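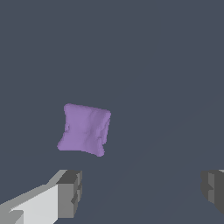
How to Sew and Fill a Small Lavender Sachet

A sachet is a good first sewing project. It uses scraps, it takes under an hour, and a crooked seam won't keep it from doing its job in a drawer. You can sew it by hand or on a machine. The steps are the same for both.

What you need

Two squares of tightly woven cotton, 5 inches on a side
Dried lavender buds, about 4 tablespoons
Uncooked white rice, 2 tablespoons (optional)
Thread, a hand needle and pins
Sharp scissors
An iron
A sheet of paper to roll into a funnel

Choosing the fabric

Quilting cotton, old shirts and worn pillowcases all work. Hold the fabric up to a window. If you can see daylight between the threads, lavender dust will come through and end up on your sweaters. Linen smells nice with lavender but the weave is often too open, so line it with a second layer of cotton if you want to use it.

Wash new fabric before you cut. Skip the fabric softener, which has its own scent and hangs around for a long time.

Cutting and pinning

Press the fabric flat. Cut both squares along the grain, meaning in line with the threads. A square cut on a slant will stretch when you fill it and the finished sachet will twist.

Lay the squares with the good sides facing each other. Pin each side once in the middle and once near each corner. On one side, mark a 2 inch gap with two pins set crosswise. You won't sew between those.

Sewing

Start at one of the crosswise pins and sew all the way around to the other, a quarter inch in from the edge. Take a few stitches backward at the start and the end. By hand, use a small backstitch. Running stitch is faster but the buds will find their way out between the stitches.

At each corner, stop with the needle down, turn the fabric, and keep going. Put the gap in the middle of a side and keep it away from the corners. A gap at a corner is hard to close neatly.

Turning

Trim the tip off each corner, close to the stitching without cutting into it. Turn the bag right side out through the gap. Push the corners out with something blunt, such as a chopstick or a capped pen. I used scissor points once and went straight through.

Press it again now, folding the raw edges of the gap to the inside. This is much easier before there is anything in the bag.

Filling

Roll the paper into a funnel and set the narrow end well into the gap. Spoon in the lavender slowly, tapping the bag on the table as you go. Stop at two-thirds full. A sachet packed tight is hard to close, and you can't squeeze it later to bring the scent back.

Rice adds weight and makes the lavender go further. Mix the two in a bowl first or the rice will settle on one side. Leave it out if you have had trouble with pantry moths.

Closing

Pin the gap shut and close it with a ladder stitch, which runs back and forth between the two folded edges. Pull the thread snug every 3 stitches. Knot it, then run the needle through the inside of the bag and clip the thread where it comes out, so the tail stays hidden.

Care

Squeeze the sachet every couple of weeks. When that stops helping, open the ladder stitch, empty the bag and refill it. I make mine in September from lavender dried over the summer, and they usually last until the next batch. Don't wash a filled sachet. Wet buds stain the cotton and can go moldy - the rice is even worse.

Updated February 2, 2019, with a note on rice.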